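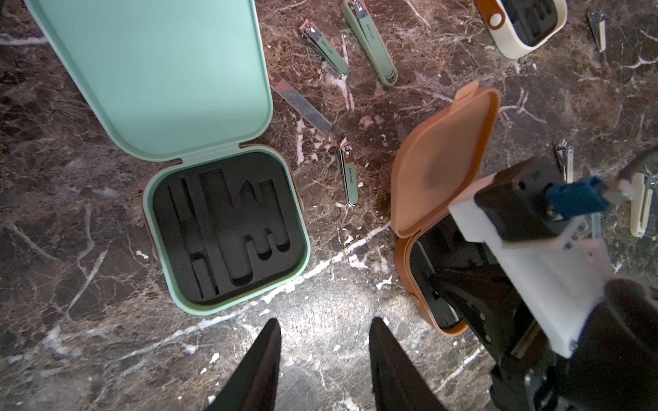 Why does a nail kit have so many holes in it?

Hi, it's Imogen again, and today I want to talk about nail kits! My aunt has a green one, the pale minty kind of green, and when I was small I was never allowed to touch it. So of course I thought it was the best thing in the house.

Open one up and you'll find black foam inside with shapes cut out of it. Long skinny shapes, a wider one with a point, some rounded ones. Each shape is a little bed for one tool. If you take everything out, the foam works like a puzzle (I still try to guess which tool goes where before I look at them, and I still mix up the long ones).

Who lives in the holes?

Nail clippers are the ones you know. You squeeze the lever, the metal jaws close, and snip! The lever lets your fingers push a little and the jaws bite a lot. A seesaw is a lever too, and so is the handle on a can opener. Try squeezing the lever right at its tip, then close to the middle, and see which is easier. Ask a grown-up to be with you for that one, and keep your fingers away from the jaws.

A nail file is flat and a bit scratchy. It rubs away tiny crumbs of nail, much too small to pick up, until the corner is smooth. My friend Adalberto plays guitar and files his nails before every lesson. I tried it once and did one hand, then got bored, so I had five smooth nails and five pointy ones for a week.

Some tools fold up. Folding makes a long tool short enough to fit in its bed, and it keeps the sharp part tucked away.
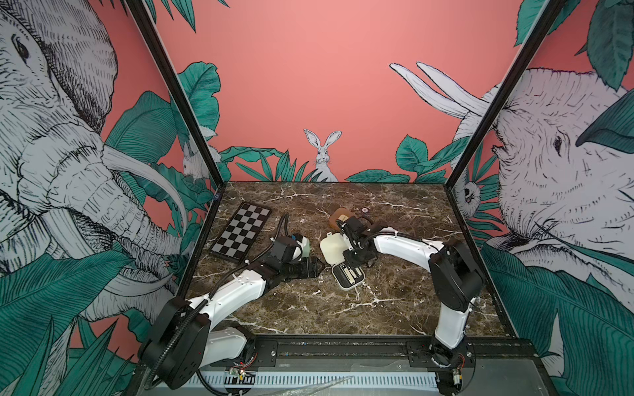 Putting it all back

Lay the tools out on a table first, so you can see them all. Now look at the foam and start with the weirdest shape, because only one tool can fit there. Then do the long ones. Don't push hard! If a tool won't go in, it's probably in somebody else's bed. Turn it around or try the next hole.

When every bed is full, close the lid slowly and listen. Does anything rattle? Open it again and have another look. I got the rattle four times in a row with my aunt's kit, and the clipper was upside down every single time.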